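**Ticket: Nesting bowls, won't stack level**
Product: Lidano mixed-size bowl and cup set
Raised by: Montserrat Rivas, Wistgate store
Status: open (supplier wants it closed, I don't)
Opened: January 2020

**Summary**

Customers are telling us the Lidano bowls lean when stacked. Brisar, who distribute them, say the bowls nest "in any order" and that the fault is how people put them away. I have my doubts. We ordered 600 sets for the Wistgate store and I'd like an answer before any more go out on the shelves.

**What Brisar told us to try**

1. Check for moulding flash on the rims.
2. Wipe out the insides, in case of dust or grease.
3. Stack on a flat, firm surface.
4. Press down on each bowl as it goes in.

I did one and two at the counter. The rims felt clean to me, and wiping made no difference I could detect. Step three annoyed me a bit, as I doubt every customer is stacking bowls on a trampoline, but fair enough, we used a table with the green felt on it.

**Log, first attempt**

Mixed the colours and sizes, which is what "any order" ought to mean. The big orange one went at the bottom, then reddish-pink, blue, lime green, another large orange, and a smaller orange inside that. It's a lean you'd notice from across a kitchen.

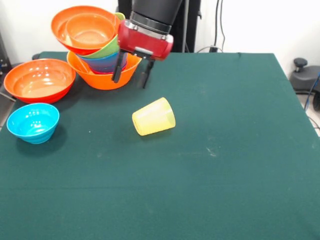

Brisar's reply was that two large bowls of the same colour shouldn't be in one stack. Where does it say that? It's not on the carton, and it's not on the leaflet, which is mostly a drawing of a smiling family eating salad. If a rule exists, print it. I asked whether the other 2,000 sets they've sold had the same complaint and was told there was "no pattern of concern". I'd want to see how they looked for one.

They also suggested the felt was too soft. I put the same bowls on the bare laminate in the staff kitchen and got the same lean, so I'm ruling the cloth out. They haven't agreed to that yet.

**Log, second attempt**

Gave up on tall stacks and tried short ones. The cups behave better than the bowls. A red one inside a green one inside an orange one is a perfectly reasonable thing to put in a cupboard, and I could lift the inner one out again without a wrestle.

My colleague reckons the trouble starts once a wide bowl goes in on top of a narrower one and rests on the rim, when it should be dropping inside. That's the first explanation I've heard that makes sense. It does mean the set only stacks properly from largest to smallest, like every other set of bowls ever sold, and "any order" is marketing.

Dalen (their packaging people) have offered a sticker for the carton with the sizes in sequence. Minimum run is 3,000, and they'd like us to pay for it. I've said no for now. A corrected leaflet would do the same job and it's Brisar's claim that needs correcting. 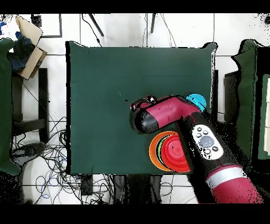
**Can customers keep using the bowls in the meantime?**

Nothing we've found affects using them for food or for play. Store them in two or three short stacks, largest at the bottom, and don't put a tall one on a high shelf.

**Still outstanding**

- Brisar to confirm in writing which sizes are meant to nest, with rim measurements. Asked for twice.
- Replacement wording for "in any order".
- Whether the change to the mould in August had anything to do with this. They mentioned it once on the phone and haven't brought it up since.
- Refunds: we're giving them at the counter when asked. I'd like Brisar to cover the cost, and so far they've said they'll "take it on board".

Please don't mark this resolved on the strength of the pressing-down advice. I tried that as well, and the top bowl popped straight back up at an angle.

M. Rivas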